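Rodeck Simulation Seat and Scene Library

Product page > Planning and budgeting > Indoor mobile platforms

Order code: RSL-233
License type: per seat, annual
Works with: Stesen mobile bases, Cirdale lift columns, Brunner wheeled arms (see compatibility)
Lead time: license key issued on receipt of purchase order; custom scenes quoted separately

Overview

The Rodeck Simulation Seat is a software package for teams that need to size, compare and budget for indoor mobile robots before the hardware is ordered. It combines a rendering and physics engine, a library of furnished and unfurnished interiors, and import profiles for the robot bases most often quoted alongside it. The seat runs on a single workstation. It does not require a robot on site.

Most purchase errors in this class of equipment come from three quantities that are hard to read off a data sheet: turning clearance in narrow rooms, camera field of view at the installed height, and reach to door hardware. The seat reports all three for any base and column combination in the import list, in any scene in the library.

Scene library

The standard library holds 107 residential and light commercial interiors. Each scene is supplied with a floor plan, a collision mesh, and a list of door leaves with hinge side, swing direction and handle height. Surface materials are assigned per wall and per floor zone, so a room can carry one finish and the next room another. Floor zones also carry a friction value, which can be edited. Default values are nominal and should be replaced with measured ones where slip matters to the purchase.

Glazed doors are modeled with a transparent material and an exterior backdrop. The simulated depth sensor can be set to return the glass surface, the distance behind it, or no reading. Buyers comparing depth cameras should run all three settings. A base that plans well with the first setting and poorly with the third will probably need a second sensor, and that belongs in the budget from the start.

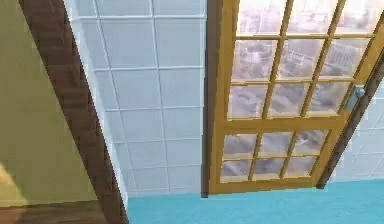
Camera height and tilt are set per robot profile. On a lift column the camera pose changes with the column, and a steep downward view shortens the usable planning distance. The report lists the nearest and farthest floor point visible at each column position. Check the farthest point against the stopping distance of the base at its rated speed. If the first figure is shorter than the second, either the speed limit or the camera mount has to change -- both are easier to change on the quotation than after delivery.

Rendering resolution is adjustable. Low resolution gives visibly stepped edges on trim and door frames but is adequate for clearance and reach studies. High resolution is intended for vision work and needs a larger graphics card. Do not specify the larger card for a planning seat unless the same workstation will be used for training.

What is included

One seat license, 12 months
Standard scene library
Import profiles for supported bases and columns
Clearance, field of view and reach reports in spreadsheet form
Updates released during the license period
Email support

What is not included

Workstation and graphics card
Scanning of the buyer's own building
Custom door hardware models
Gripper models from third parties (import is possible; fitting the collision mesh is the buyer's work)
On-site training

Compatibility

Stesen: two-wheel and four-wheel bases, all current widths.
Cirdale: single-stage and double-stage lift columns. The double-stage profile requires library update 2 or later.
Brunner: wheeled arms with fixed column. Profiles for the tracked version are in preparation and should not be assumed for planning.

Other bases can be imported from a standard robot description file. Allow almost a full working day for a first import, mostly for checking joint limits and wheel contact.

Budget notes

The annual seat price is $783 for a planning license. The training license is quoted on request, as the price depends on the number of parallel instances. Renewal is at the list price in force on the renewal date. A lapsed license can still open saved reports but cannot run new ones.

For a first purchase, allow separate lines for the following:

Seat license
Workstation, if none is available
Staff time for import and checking
Custom scene work, if the target rooms differ strongly from the library
A short trial with the physical base before final acceptance

The last line is often left out. Simulation narrows the list of candidates. It does not replace a trial for cable drag, threshold crossing under load, or the force needed to work a particular door handle. Thresholds in the library are flat by default and can be raised in the scene editor. Transitions between unlike floors should be measured on site and entered before the clearance report is run.

Buyers with fewer than two rooms to assess may find a hardware loan cheaper than a seat. The break-even point depends on transport cost and on how many bases are being compared.

Ordering

Quote the order code, the number of seats, the license type and the robot profiles required. Orders placed before the August library update receive the update at no charge. Academic and multi-seat terms are listed on the price sheet. Seats can be moved between workstations twice per license year.

Related items

Rodeck Scene Editor
Rodeck Door and Handle Pack
Cirdale column mounting plate, drawings only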